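Rullport pad comparison: README 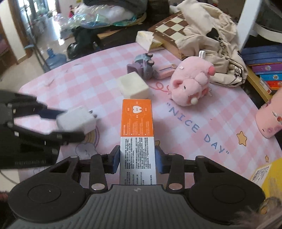
Rullport is a set of 213 short recordings made with hand-held grippers at the Dulisby flat. We wanted to know which fingertip pads hold up best on ordinary household items, so tables were left with their usual clutter on them.

Three pad types were tried: Nedum soft, Nedum firm and Abbasi ribbed. Each recording covers one task, such as picking up a carton or passing a plug to the other hand.

Files
clips/ video, one folder per pad type
poses/ gripper position and opening width
notes.csv pad, task, operator, result

Known problems: opening width drifts in 6 clips, listed in notes.csv. Send corrections to Jawad Sethi.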